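6.4 Grip Slip on the Knife Handle (Fault 228)

Fault 228 means the fingers closed farther than the taught width while the knife was held. The arm stops and keeps its grip force on.

CAUTION: Do not reach for the knife while the arm is stopped. A held blade can drop without warning.

1. Press the emergency stop on the pendant.
2. Check from outside the work area that the gripper is still closed. 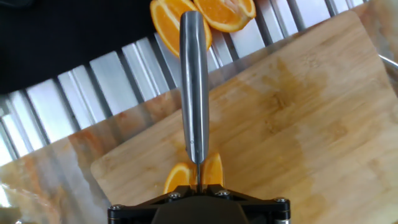

Figure 6-3. Knife held in the gripper at the orange cutting station.

3. Put on cut-resistant gloves. Support the handle with one hand before you select Release.
4. Lay the knife flat on the table, clear of the board.
5. Jog the arm up until the fingers are well above the table sheet. Wipe both fingertips and the handle with a dry cloth.

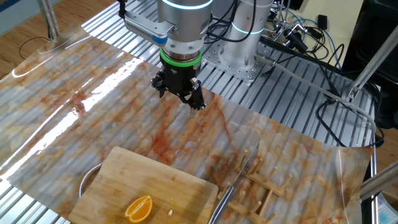

Friederike Rieger asks that the log be saved before the reset, as the Vidard controller clears the finger width reading when the fault is cleared.

6. Save the log, then clear the fault.
7. Run the empty grip test. The reading must return to 973. If it does not, replace the fingertip pads (part 3369).
8. Teach the knife pickup again at low speed, and keep the dish rack out of the path of the blade.

Note: Juice on the pads is the most common cause. Wipe them after each batch.
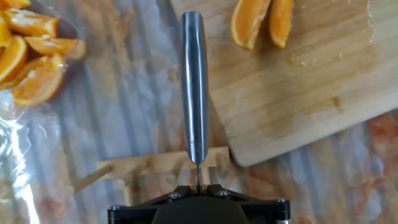 Can I raise the grip force to stop the fault from coming back?
Leave it at the factory setting. More force wears the pads faster and does little on a smooth handle.

If fault 228 returns within one shift, lock out the station and contact Trolville service.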